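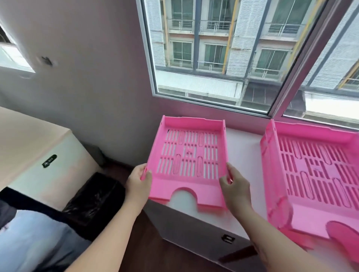

Print this article | E-mail this article

5. What went wrong at the windowsill

I'd planned for this section to be short. We had a two-handed tray task that worked nicely on the lab bench, we moved it to the windowsill in the Nustport office, and I expected to write a paragraph saying that it carried on working. It didn't, and the way it failed taught us more than the bench results in Section 4, so I'm going to go through it properly.

The task is simple to say. Take a document tray by its two side walls, lift it, bring it over the sill and set it down flat next to another one. Figure 5 shows the two pink trays at the sill, with one of them held by both side walls. If you've got the same sort of tray at work you'll know the shape: low sides, a taller rim along the back, a floor full of narrow slots and a curved finger cutout at the front. Please keep that cutout in mind, because I'm afraid it comes up a lot.

5.1 The fault

Across the whole study we logged 2,584 runs, and 281 of them were marked as failed. Most of those were dull (a grasp that never closed, a planner timeout, one long afternoon when the network was down). The ones I care about here are the 37 in which a tray was let go before it was properly supported. Every single one of them happened at the sill. On the bench we had none at all, which made me rather smug for most of April.

A dropped tray sounds harmless, and a plastic one mostly is. But the same release code runs on the Vavulholm side of the project, where the thing being carried is a glass dish with something unpleasant in it. And in 10 of the 37 runs the arms did something worse than drop the tray: they pressed down on it first, hard enough to trip the force limit, and only then opened. A person reaching in to straighten things up at that moment would have had a bad time. So we treated it as a safety fault from then on, and stopped all runs at the sill until we understood it.

5.2 What we thought it was

My first guess was the light. There's a big window right behind the sill, and I was quite sure the glare was upsetting the depth estimate. I spent far too long on this. I ran the task early, I ran it at six in the evening, I ran it with card taped over the glass, and the failures came along just the same. (I did get a very nice set of exposure curves out of it, which are in Appendix C if anybody wants them.)

My second guess was slip. The side walls are low, so there isn't much to hold, and a tray that tilts a little in the grasp will arrive at the sill at an angle. That turned out to be real but small. We put grip tape on the walls, tilt went down, and the early releases stayed exactly where they were.

Roswitha Baumgart was the one who spotted it, and she did it by ignoring my plots and going through the head camera recordings one after another with the sound off and a cup of tea. She noticed that the bad runs all had the white of the sill showing through the cutout in the front edge as the tray came in to land. In the good ones the tray approached from further to the side, and the cutout had the floor or the cabinet front behind it.

5.3 What it was

Orozco, our placement checker, decides that a tray is down by looking at its front edge. It fits a line to the edge, looks at the surface just beyond that line, and asks whether the gap between the two has closed. On the bench, the surface was dark and the tray was pink and the fit was easy. At the sill, the fit kept jumping to the inside of the curve. Once it had done that, the patch it took to be "surface beyond the tray" was the patch seen through the cutout. The slots in the floor made it worse, as the checker could see bits of white through those too and happily averaged the lot.

So you had a checker that was comparing the sill with itself. Naturally it found no gap! It then reported contact, and Plustis, which handles release, believed it and opened the hands.

The pressing runs were the same mistake with the sign the other way round. Here the line fit landed on the taller back rim, the gap looked much too large, and the controller kept pushing down to close it until the force limit stepped in. After the stop, the recovery routine asked the checker again, got a different line and a cheerful "contact", and let go. I wrote that recovery routine. It had no business asking the same question of the same sensor and trusting the second answer.

5.4 What we changed

We made three changes, and I'll give them in the order we made them, since the first didn't help much by itself.

First, the checker now masks out anything inside the tray's outline, cutout included, before it looks for a surface. This cured the drops in replay. On the real sill it cured most of them, and the rest came from frames with motion blur, where the outline itself was poor.

Second, release now needs a force reading as well as a visual one. The wrists have to feel the load come off, and they have to agree with each other — if the left says the tray is resting and the right says it's still carrying weight, nothing opens.

Third, a force stop is now final. The arms hold still, the run is marked as failed, and somebody has to come over and clear it by hand. It's slower and it annoys everyone, me included. I'd still ship it that way.

One thing remains open. We haven't tried a clear tray, and I wouldn't bet on the mask coping with one. Section 6 looks at whether touch alone would be enough to decide when to let go.

This site uses cookies to remember your reading settings. Accept | Manage cookies

Contact the editors | Copyright remains with the authors | Back to top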